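Club News > Rallies and Meets > Newsletter

May issue
By Piroska Juhász, Rally Secretary

Spring Rally at Besia Park

The Spring Rally brought 17 motorhomes and a good number of caravans to the lower field at Besia Park, with a further group of members lodging at the Damura hostel across the river. The site was opened by the wardens at 2 p.m., and most units were pitched and leveled before the welcome supper in the barn.

Rawiri Quinlan led the morning walk to Bresik Ridge, which stands at 1,772 feet. The party took the quarry path on the way up and returned by the old mill road, where the footbridge has been rebuilt. Members who preferred a shorter outing visited the Valtonen gardens with Tsehay Ayele. The evening slide talk on canal touring, given by Chang-ho Chae, was well attended and ran past its allotted time.
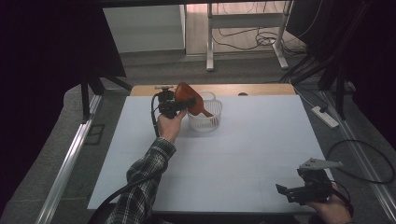
May members stay at the hostel if they do not own a caravan or motorhome?
Hostel places are open to all paid-up members and should be requested on the rally booking form, with the balance due before arrival.

The collection taken at supper came to $1,567 and has been passed to the park's trail fund. The Club thanks Torben Stöcker for arranging the electrical hookups and for preparing the site plan. Members are reminded that dogs must be kept on a leash in the lower field and that generators may not be run after 9 p.m. Booking forms for the fall rally will be enclosed with the next issue.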